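Trendelville trailer: official discussion thread

Posted by Moderation_Desk, May 30, 2025
Members are asked to confine discussion to the Trendelville trailer released by Gullden Pictures. Plot details from the Ortuño novels must be marked as spoilers.

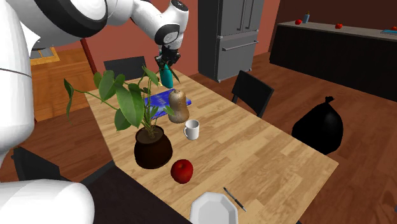 Posts that repeat casting rumors will be removed.

harrowgate_38
The trailer runs too long and gives away the siege. I would have preferred a short teaser before the July release.

Lantern Reader
I must respectfully disagree. The siege opens the first novel, and general audiences need to know what kind of film they are being offered.

harrowgate_38
It opens the novel, yes – but the studio has moved it to the final act. The Grurnari banners are already torn.

PelhamRow
That reading rests on 5 seconds of footage. The banners are also torn in the prologue, page 38 of the paperback.

Lantern Reader
My concern is the score. It drowns out the dialogue in the council chamber.

Moderation_Desk
One post has been removed under the spoiler rule. A separate thread for readers of the novels will open this evening.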